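Open day at the Girunero mill

The Girunero weaving mill opens to the public one day a year, and this year the day was 9th January, when the parking lot was a sheet of ice and the coffee urn had a line longer than the tour. I joined the coffee line first. I regret nothing.

Groups went in by colored sticker. Mine was green, which meant waiting behind yellow in a corridor hung with portraits of former managers, all of whom looked as though they had just been told the price of yarn.

The weaving shed is loud enough that the guide gave up talking and pointed. We nodded at whatever she pointed at. Back in the quiet of the finishing room she explained that a warp can carry more than 3000 threads and that when one snaps, the loom stops and a person goes looking for it. She had been that person for years. Her advice was to wear flat shoes.

Best stop: the sample room, where you're allowed to touch things. Plain weaves, twills, a honeycomb that would make a fine dish towel and is priced as if it knew. I spent 81 dollars in the mill shop on tablecloths I'd describe as seconds and the shop describes as "heritage." One has a slub down the middle. I have a vase for that.

Lunch was soup in the Frota canteen across the yard. Bring cash, and get there before the yellow stickers do. The last tour leaves at 3, and the shop closes when the cashier feels like it.

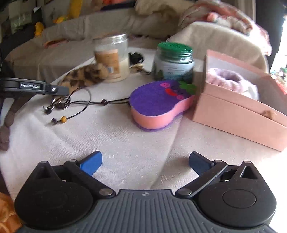

Raíssa Lacerda: Wash the seconds on cold before you hem them! Mine from last September's sale shrank by a hand's width, and the mill shop told me that was heritage too.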